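Review: the Wiriya two-arm paper handling cell, after 2 months on our floor

We run a small print finishing shop, mostly inserts and cover sheets for Trutgate. In April we leased a Wiriya cell to take over some of the sheet handling between the cutter and the packing bench. There were 30 of us on the floor before it came and there are 30 now, but several jobs are different.

The cell does fine with plain colored stock. Two arms pass a sheet between them, and the soft yellow finger pads rarely mark it. Our target was 2,000 sheets a shift. On good days we get that. On coated stock it drops closer to 1,000, and someone has to stay nearby to clear misgrips.
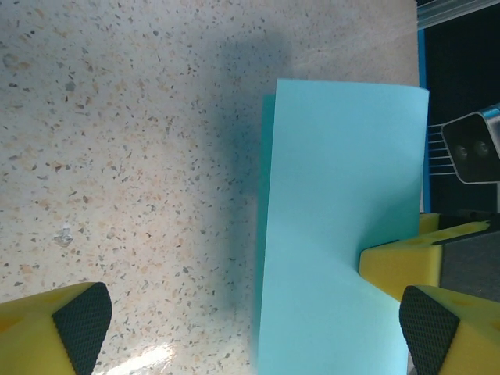 *Light blue sheet on the work surface, pinched at its right edge by one gripper, with the other gripper open.*

The people who used to feed sheets by hand now set up jobs and check quality. Most like it better, mainly for their wrists and shoulders. Two asked to go back to the cutter, and we let them. Watching a machine for a full shift is dull - we now rotate every 2 hours.

Training was thin. The Unell software is easy to start and stop, but changing a grip point takes too many screens. Glare off a shiny tabletop is worth checking before you sign anything.

We also tried the Fesuleo unit. It was faster and creased more corners.

I would lease the Wiriya again for uncoated work. For coated stock, keep your hand station.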